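Where Does an Empty Bottle Go?

Glug, glug, glug! You finish your drink, screw the cap back on, and now you are holding a bottle with nothing in it. So what happens next? An empty bottle can have a whole second life, and it all starts with you picking it up.

Let's begin on the floor. Bottles are champion rollers! They are round, they are smooth, and they weigh almost nothing once the drink is gone. Set one down on its side and a little bump can send it spinning off under a chair. Leave a few lying around and soon you have a bottle jumble. 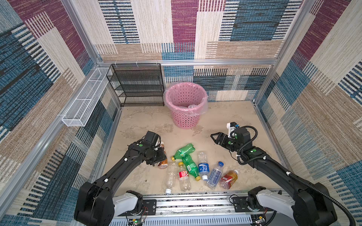

Most drink bottles are made from a plastic called PET. (You can say it like the word "pet," or say the letters one at a time: P-E-T.) PET is light, it is tough, and it doesn't smash the way glass does. Turn a bottle over and look for a tiny triangle made of arrows with a number inside. If the number is 1, you've found PET!

Try this: hold an empty bottle with the cap off and squeeze. It gets thinner right away, and you can hear the air whoosh out. Now put the cap on tight and squeeze again. It's a lot harder! The air inside has no way out, so it pushes back against your fingers. A bottle that looks empty is really full of air.

What is the best way to pick up a whole pile? Start at the edge. If you grab from the middle, the other bottles roll away in every direction, and then you have to chase them. Take one from the outside, hold it around its middle, drop it in the bin, and come back for the next one.
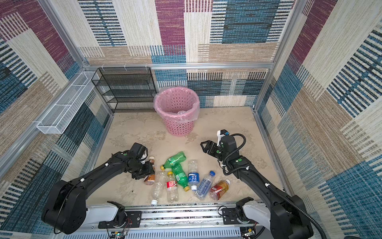 One bottle at a time, starting at the side of the pile.

Look at the pink wastebasket. It has a clear bag inside, folded over the rim. That fold is a clever trick! It helps keep the bag from slipping down when things drop in, and when it's time to empty the basket you can lift the whole bag out by its edges.

After bottles go to a recycling center, they get sorted, squashed flat, washed, and chopped into little flakes. The flakes can be melted and made into new bottles, or pulled into long threads as thin as hair. Those threads can turn into carpet, T-shirts, or the fluffy stuffing in a winter coat. Isn't that amazing? You might be wearing a bottle right now!

Be a bottle sorter

Ask a grown-up what your town does with bottles, because the rules are different from place to place. Some towns want the caps on and some want them off. Then put a basket somewhere easy to reach and collect your family's empties for 7 days. On Saturday, tip them out and sort them by color. Which color did you find the most of?

More from Ludora
Why Do Bubbles Pop?
5 Things You Can Make From a Cardboard Tube
How Does a Zipper Work?
What Is Carpet Made Of?
100 Words for Messy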